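Sewing Room & Workspace > Fabric Storage
Posted 16th March by dollcombe_quilter

**Shallow trays or deep bins for fabric?**

Hello all – I've been putting this off since August, but I finally have to do something about my fabric. Everything I own is in two deep plastic bins from my old house in Arnthorpe, and every time I want a piece from the bottom I end up with the whole lot on my lap (and the cat on top of that). My sister-in-law swears by shallow wooden trays on a shelf. Do any of you keep fabric that way, and do you fold it or just let it sit? 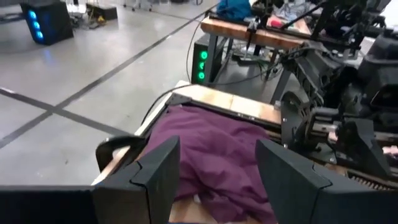
Fabric in a tray wants to be folded, in my opinion, and I'll say so even if it makes me sound like my mother! I work with a lot of dark solids, and they show every crease once they've been sitting a while. Look at that purple cloth, all bunched up with the wrinkles running across it on the diagonal – lovely deep color, but I'd be at the ironing board for a good long while before I dared cut into it. The tray itself I like very much. Low sides, pale plywood edges, and you can see what you've got without digging.

---
grelusico83
I'm going to disagree with you a little, dollcombe, and I hope you'll forgive me. I stopped folding years ago. A sharp fold left for months is far harder to get out than a soft rumple, especially in cotton, and I press everything before I cut it anyway. One color to a tray, drop it in, done.

---
dollcombe_quilter
Forgiven, of course, but one color to a tray? I'd need 100 trays and a bigger house!

---
patchwork_and_pie
Could you roll it? I roll my larger pieces around cardboard tubes and lay them side by side, and they come out nearly smooth. One thing about plywood, though – run your hand along the edges first and sand anything rough, or it'll snag your nicer fabrics.

---
grelusico83
Good point on the sanding. I still say rolling is too much fuss for scraps, but for yardage I'd try it.

---
dollcombe_quilter
All right, I'll roll the big pieces, fold the middling ones and let the scraps do as they please. Off to measure the shelf.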